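The old tower comes apart, slowly

Winter has properly settled in at Patstead, and when the rain comes sideways I look for a job I can do near the heater. The garden is mud, I've read all my library books, and for years there has been a desktop computer on my conscience. I bought it when the kids were in high school. It did homework, then it did my tax, then it did nothing at all under the stairs with a blanket over it. Every time I went looking for the vacuum cleaner I'd bump my shin on it and promise I'd deal with it soon.

Well, I've finally dealt with it, or at least I've started. I mentioned it to Lizelle Lekota at choir and she told me that her brother-in-law Jairo runs a repair night on the first and third Thursdays, and that he's always glad of old parts. I rang him up thinking I'd simply drop the whole lot at his door, but he asked me (very kindly) whether I'd like to learn how to strip one down myself. I'm 66, I have never so much as changed a hard drive, and I heard myself say yes, I'd love to.

So I spent a good part of June reading up. I went through an old Mondico handbook that Jairo lent me, with somebody's coffee rings all through the chapter on power supplies, and I watched far too many videos with the sound turned down so as not to wake the dog. I learned what a riser is, and that there are more kinds of screw inside a computer than there are in my whole shed. I also learned that you switch off at the wall, pull the cord out, and then leave the power supply well alone and never open it up, which Jairo made me repeat back to him over the phone like a kid crossing the road.

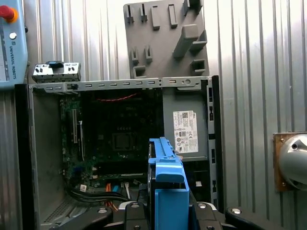
Getting the side panel off a computer is the part I'd been putting off, and I wish I'd been braver sooner, as it's mostly a matter of finding the right screws and giving a firm slide towards the back. After that you can just stand and look for a while. I had expected a sort of black box with mysteries in it, and what you get is closer to a little town seen from a plane – the green motherboard with all its chips and capacitors for houses, the white and black expansion slots standing side by side like parked buses, and one thin red twisted cable running across the top like a road somebody forgot to finish. The dark square in the middle is the CPU socket area, the town hall if you like. I'd always imagined the brains of the thing would be bigger!

The loose metal bracket, the silver one with the cutouts, belongs around the ports at the back. I'd have thrown it in the scrap tin without a second thought, but Jairo says to keep it with its board always, as they're shaped to suit and you can hunt for a long time to find another that fits. It goes in a zip bag with the name of the board written on the front in marker. I have become quite fond of zip bags.

My system, for anyone about to try the same thing, is an egg carton. Each little cup gets the screws from one part, and I write on the lid which part they came from. Adaeze (my neighbour, Adaeze Shehu, of the marvellous lemons) lent me a magnetic dish as well, and it's a lovely thing to have on the bench, though I do keep it well away from the hard drive. The drive is staying with me in any case. There are 1,328 family photos on it that I've copied off twice now, and I still can't bring myself to part with it.

I took my time over the cables. They look like they'll never let go, and then you find the small clip you should have been squeezing all along. My thumbs were sore for two days. If you have arthritis, as I do in the left hand, do a bit, have a cup of tea, and do a bit more. I like a barley and honey one from Tăng, the little grocer near the station, and I had three of those before I'd got very far at all.

The plan now is that the memory and the board go to Jairo, and the empty case may go to Jacobus, who wants one for his shed radio project and isn't fussy about scratches. I've kept back the fan because I like the sound it makes when you blow on it. My daughter says that's how collections start, and she may be right.

Next up is the printer, which has been on top of the wardrobe even longer. I had a peek under its lid on Saturday and closed it again.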